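Skernell catchment program enters its second phase

The second phase of the Skernell catchment program opened in November, when the steering group approved the work plan and released the first installment of the grant. The program covers land restoration and small-scale water storage in the upper and middle valley. Phase one dealt mainly with terracing. Phase two adds grazing agreements, gully treatment and a monitoring network.
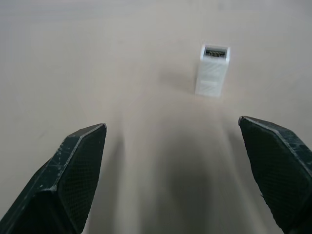
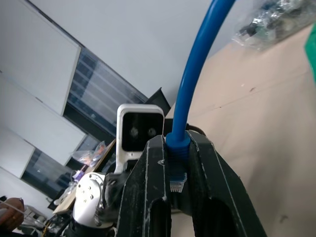 Area and sites

The phase two area is 1770 hectares, divided into 37 micro-catchments. Each has its own land use plan, drawn up with the users' association and signed before any earthwork starts. Plans from phase one remain valid where the boundary has not changed. Where it has, the association has to sign again, including for plots that were already treated.

The upper boundary follows the 1000 meter contour. Land above it is under the forest authority and is not eligible for program funds, although gullies that begin there and discharge into the program area may be treated at the crossing point. This was a gap in the first phase. Several check dams near Duvetti filled with sediment in one season and the source was outside the area the program could pay to treat.

Funding

The grant is paid in 4 installments. The first covers surveys, nursery stock and hand tools. Later ones are released against verified results, measured as hectares under treatment and the survival rate of planted seedlings. Seedlings are counted at the end of the second dry season. Under the old rules they were counted at planting, and the figures were of limited use for comparing sites.

Labor on communal land is paid at the district day rate. Labor on a household's own plot is treated as the household's contribution and is recorded but not paid. The associations at Duvetti and Skavemari asked for a mixed rate on plots that carry a shared drainage channel. The steering group accepted this for the channel only. Work sheets for shared channels should be filed separately from those for the rest of the plot.

Monitoring

Stream gauges will be installed at the outlets of the treated micro-catchments, and at two untreated outlets kept as controls. Water level is logged every 15 minutes. Turbidity is sampled by hand during the rains, with extra samples after storms. Data are held at the Ndlovu field office and passed to the district water desk each month.

Ground cover is measured on fixed transects at the end of the rains and again before the next planting. The transect pegs from phase one are to be reused. Where a peg is missing, the replacement should be placed from the survey coordinates and noted in the site book, along with the old peg number.

Grazing agreements

Closed areas stay closed for three years. Cut-and-carry fodder is allowed from the second year, after the first seed set. Each agreement names the alternative grazing and the stock route to it. Agreements without a stock route will be returned to the association.

Two points are still open. The route between Skavemari and the lower wells crosses land that is being re-registered, and the closure there cannot begin until the register is updated. The scale of penalties for entering closed areas is set by local bylaw and differs between the associations. The steering group has asked for a common scale but has no power to impose one.

Draft land use plans for the remaining micro-catchments can be read at the Ndlovu field office. Written comments go to the same office.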